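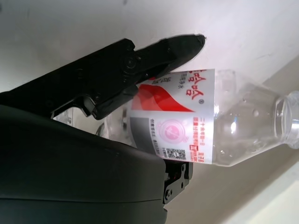 From: Mac Mathúna
To: Small Shop Automation list
Date: September 16, 2018
Subject: Re: Anybody tried the Jorell hand on soft stuff?

Plemwood wrote:

> Hi all, has anybody on here had their hands on the Jorell two-finger
> gripper yet? We're looking at it for a packing bench, mostly drinks and
> toiletries, so lots of thin plastic that gives when you squeeze it. The
> Vustelano people quoted us for the hand plus the wrist camera kit plus a
> year of support, and I can't tell from the brochure what the camera kit
> adds or whether the fingers are any good on round things. Their sales
> guy says it'll pick up "anything you can." I've heard that one before.
>
> Also, is the setup software as bad as it used to be? We gave up on
> their last one after two afternoons.
>
> Thanks, Plemwood

Hi Plemwood, and hi everybody else,

Yes! I've had one on loan from Vustelano since February and I've been meaning to write it up for the list anyway, so you've given me the kick I needed. Get a coffee, I do go on a bit.

First the fingers, since you asked. The ones that come in the box are long and black, plastic, and they taper down to a point. I didn't like the look of them at all (I wanted something wide and squishy), but I've come around. The point gets into gaps between things standing close together, and you still have the long edge of the finger to press with when something is lying down. You can see that in the picture at the top, where the finger is coming down on a clear water bottle lying on its side, and the bottle is pinched between the finger's lower edge and the body of the hand. That's the kind of hold I use for most of my drinks now. Going in with just the tips on a round bottle is asking for trouble, in my opinion. I spent an entire morning chasing bottles across the bench before I gave up on tips-only.

On thin plastic: it's good, once you turn the force down. Out of the box mine was set to 60 on their scale, and it's just a number out of 100, don't ask me what the units are, the manual doesn't say. At 60 it crushed an empty half-size bottle like a soda can. I run full bottles at 40 and I've had no real complaints. Empties are a different animal and I still haven't found a number I'm happy with. Too low and they slide out when the arm swings, too high and you get a dent that doesn't pop back. If your bench handles empties, please make Vustelano show you that part in person before you sign anything!

Paper labels have been fine. I was worried about scuffing, because the finger has a hard edge, but what does happen is that a label with a loose corner gets lifted a little more every time you pick it up the same way. So maybe don't test with the same bottle all week like I did.

Now the camera kit, which is the part I'd really argue about. It sits right at the wrist and looks down along the hand. When you've got hold of something, a lot of what you see is the hand itself. Look at how much of my picture is black plastic! The whole lower left corner is just housing. For checking whether you've got the thing, it's great, and I wouldn't want to be without it. For finding the thing in the first place I'd want a second camera up above the bench, and that isn't in the quote you got unless they've changed the bundle. Ask. Mine was extra and I had to buy the bracket for it someplace else.

Another camera gripe while I'm at it. Clear bottles are hard. You get bright glints off the curve of the plastic, and the shoulder of the bottle is basically see-through, so what the software is really going by is the label. Big white label with red printing on it, like the one I've got there? Lovely, finds it practically every time. Take the label off and it has no idea. We tried moving the lamp, we tried a cream-colored surface instead of a white one, and the lamp helped more. I'd say get your lighting sorted out before you blame the hand, which is the reverse of the order I did things in.

Since somebody will ask, it doesn't read codes for you. There's a small QR code down near the edge of that label and I had some idea that the wrist camera could pick it up on the way past and save me buying a scanner. The kit doesn't include anything for that. Vustelano will sell you an add-on, and I haven't tried it, so I can't tell you whether it copes with sideways ones or ones wrapped around a curve. If anybody on the list has it, speak up please.

Setup software: better! It's not lovely, but I was picking things up before lunch on the first day, and I'm no programmer. You move the arm by hand, press save, move it some more, press save again. The bit that got me was that it forgets the finger width if you switch off without closing the program properly. I must have re-entered that number 50 times before I spotted the little checkbox for it, hidden under "Display" of all places. So: Display, then "keep tool values," tick it, and you'll thank me.

Noise is no problem, I can have the radio on. The fingers wear faster than I'd like. I swapped my first pair in early summer because one edge had gone a bit shiny and was slipping on anything smooth. They come off with a few small screws and it's a ten-minute job if you have the right driver (the one in the box is junk, throw it out). Price a few spare pairs into your quote now, as they charge a silly amount for shipping on their own.

Support has been a mixed bag. Email gets you an answer the next day, and it's usually a proper one from a person who has used the thing. The phone line I'd skip. I sat on hold so long I fixed the problem myself. If the year of support in your quote is only phone, I'd ask them to knock it off the price.

Would I buy it? I think so, yeah. I've got until the end of the loan to decide and I'm leaning toward the hand plus spare fingers, keeping the wrist camera, and skipping the paid support. For toiletries I can't help you much. I ran a few shampoo bottles through and the flat-sided ones were easy, but pump tops kept snagging on the finger on the way out, and I didn't stick with it long enough to work out a better angle. Tubes I never tried.

If you want to send me a box of whatever you're packing, I'm happy to run it through and write down the force numbers that worked. Tell me first whether it's full or empty, and whether you mind getting it back dented.

Cheers,
Mac Mathúna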